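Session 2 – Reading a Listing Before You Ever See the House

Okay, so last time we got through square footage and I promised you we'd do the fun part, which is the wording! Grab the Feltstead sheet, because I'll keep coming back to it.

Start with the lot, not the kitchen. Feltstead is listed at 4,000 square feet of land, and I want you to write that number down before you read one word about countertops. Then look at days on market. It's 179 for this one – that's a long time in Plesmont, and I'd want to ask the listing agent why (nicely!).

Next, the verbs. "Updated" with no year attached tells you very little. My first listing ever, over on Nisbet, said "updated plumbing" and the pipes were 70 years old. Somebody had changed a faucet. I still blush.

Also check what stays with the house. Built-ins usually do, freestanding pieces usually don't, and if your buyer loves something, get it in the offer in writing.

For January's group I graded this too softly, so fair warning. Mark up the Skotero listing, two questions per paragraph, and bring it to class.

– Jhonatan Ríos 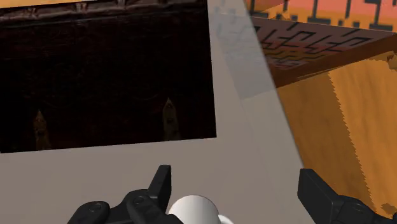
Fig. 1. Dark panel with wood grain, set in a light gray surface (computer rendering).

Contact the instructor | Copyright 2020 | Back to top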